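Speaker notes: Grip loss during plate handling, and what we changed
Vinddale user meeting, kitchen handling session
Speaker: Reet Raudsepp. Notes last revised 20/03/2022.

Opening

Thank the hosts and the session chair. State at the start that the talk concerns a fault in our own equipment and our own procedure. No person was injured. The report has been shared with all sites that use the hand-held grippers, and copies may be requested from Kirsty Purves after the session.

Background, keep brief

The Provirum program collects demonstrations of table clearing. Operators work with a hand-held gripper in each hand, and the recordings are later used to train the arm at Handham. Plates were added to the task list in October. Until then the work had been limited to cups, cutlery and packaged food, and the risk assessment had been written with those items in mind.

The event

An operator was lifting a soiled dinner plate by the rim. The plate turned between the fingers, left the grip and broke on the floor. The operator stepped back onto a fragment. Her shoe was cut through at the sole; her foot was not. The session was stopped and the area was cleared before anyone reentered.

Pause here. The audience will want to know whether the trigger was released. It was not. The finger position log shows the fingers closed and holding throughout, and this point matters for everything that follows.

What the inquiry found

Gunārs Stankevičius led the inquiry and examined the gripper the same day. He recorded two faults. The first was mechanical: one finger pad had begun to separate from its backing, so that it moved slightly under load. The second was procedural: the pads had not been cleaned between plates, and a film of grease had built up on the contact surface.

Neither fault alone was enough to drop the plate on the test bench. With a loose pad and a clean surface, the plate held. With a sound pad and a greasy surface, it slid but did not fall. With both together, it fell in 5 of 10 trials. Give these figures slowly and repeat them if asked.
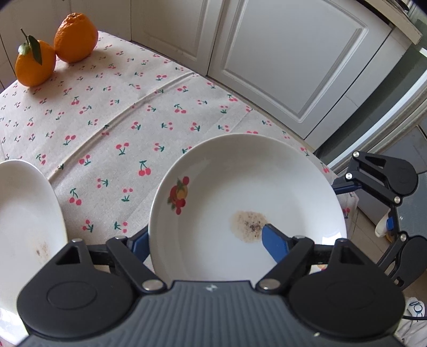

The angle of the plate also has an effect. A plate held level by one edge puts a turning load on the pads, and a small loss of friction is enough to start it moving. A plate held upright by the rim places much less demand on them. Operators had not been told to prefer either position. The written instructions said only that the plate should be "held securely."

Why it was missed

Pads were scheduled for inspection every 3,000 grasps. That interval came from the earlier work with light objects and was not reviewed when plates were introduced. Dilani Akanda had noted a loose pad in the session log on an earlier shift. The log had no field for equipment defects, her remark was entered as a general comment, and it was not passed to maintenance. She acted correctly. The process did not.

Changes now in force

Pads are inspected at the start of each session and wiped after each soiled item. A gripper with any visible lifting at the pad edge is withdrawn and tagged. Closed shoes with a protective sole are required. Defect entries go directly to the maintenance desk at Eglītis, and the session may not continue until they are acknowledged.

Open matters

Aušra Lill is testing a slip warning based on finger position. It gives too many false alarms on thin rims and is not ready for release. We have also not settled whether recordings made with the worn pad should remain in the training set. My own view is that they should be held back until the bench results have been repeated on a second unit.

Questions

Refer questions on replacement pads to Gunārs. Questions on the operator's medical check are not to be answered in open session.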